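Hand-Held Gripper Upkeep: Your Questions, Our Doubts

Print this page | E-mail this page
14 comments | 31 shares

Most of these came in after the August refresher at Carnbridge. Answers are by Kristine Lacson, who looks after the hand-held grippers, with notes from Fermín Echeverría on the bench.

Do I really have to check the pivot pins before every session?

Yes, and I say that as someone who thinks half of our checklist could be thrown out. Open and close the fingers slowly and look at each pin from the side. If a pin walks outward, stop and bring the unit in. Do not push it back with your thumb and carry on. Three people have told me this "works fine." I have had all three units on my bench since.

How often should the finger pads be changed?

The schedule says every 2,000 closings. I have never seen where that number came from, and Fermín hasn't either. We have pulled pads at half that with the front corner rounded off, and left others on far longer with no trouble. Go by the surface. If it's shiny or torn, or if one pad sits at a different angle from its partner, change both.

Can I change just one pad?

You can. Then you'll have a new pad meeting an old one and you'll write to us about the grip being crooked. Change both.

What should I clean the pads with?

Water and a drop of dish soap on a cloth, then let them air dry. Dilruba Navaratnam at the Toledo shop swears by the spray from Dristilmont. I tried it for a month next to plain soap and could not tell the pads apart. If you already own a bottle, use it up.

Does oiling the linkage make it last longer?

I doubt it. Oil picks up lint, and these units spend their days around cloth. A stiff arm usually has fluff packed behind the pin or a screw that's too tight. Clean first. If it's still stiff, loosen the screw a hair and try again.

How tight is tight enough?

Snug, with the arms still moving freely under their own weight. The Gindden torque driver is nice to have, but mine read differently on two tries at the same screw, so I wouldn't treat its number as gospel.

My opening width reads wrong after a pad change. Is the unit broken?

Probably not. Close the fingers fully, zero it, open fully, and read it again. If you're still more than 2 mm out, repeat once. After that it's ours to sort out. Please don't zero it five times and send me the best one.

Is the self-test good enough to sign off a repair?

No. Anel Khumalo ran about 40 repaired units through it last year and it passed one with a loose arm. It checks that the unit answers. It doesn't check that the fingers meet.

So what do you use to sign one off?

Cloth. The foam test block is easy to grip and tells me very little, so I take a repaired unit to something with bulk and an awkward edge. Florencia Mansilla prefers a dish towel, and we have agreed to disagree. A folded knit sweater on a bedspread suits me better, fair-isle if there's one going, as the zigzag hem along the near edge is easy to sight against when I bring the open blue pads down on either side. I look at whether both pads tilt inward by the same amount and whether the arms make an even V. Then I close on the edge slowly, let go, and do it again from a slightly different angle. If the knit snags, I go back to the pad corners before I blame anything else.

Related
Storing cables without kinks
When to retire a gripper body
Comments on the spring checklist 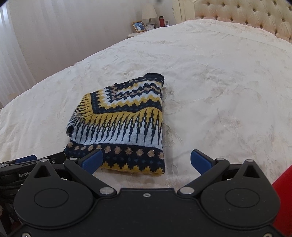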